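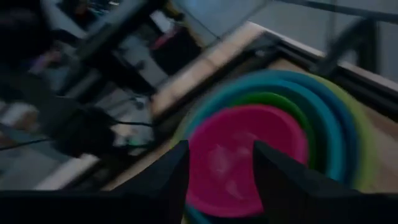

Teaching two arms to unstack bowls

Print this page
E-mail this to a friend

The bowls are plastic, in different colours, and they nest inside one another so well that picking one out is fiddly even by hand. I have been working on this at the shared workshop since the spring, under the project name Skalleo.

The first version used one arm and it dragged the whole stack along the table. With two, one gripper can take each side of the rim. The fingers are plain black ones and I have left them as they were - the trouble was always in the timing. If one side lifts early the bowl tips and the other side loses its hold.

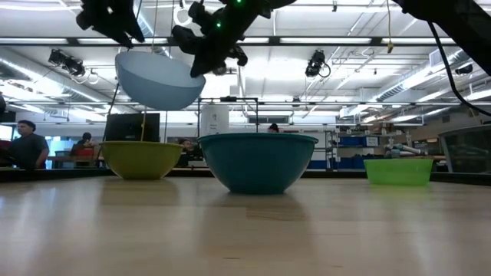 Posted by Nazmiye Ertürk on 7 October 2023

I let a bowl tilt a little now, and only correct it once it is clear of the others. That change took me 20 evenings. The wrist camera still blurs badly when the arm moves fast, so I only use its pictures when the arm has stopped.

Next job is stacking them again, teal before green and pink last. I also want to shorten the pause before each lift, currently seven seconds. I'll write that up in November.

Print this page
E-mail this to a friend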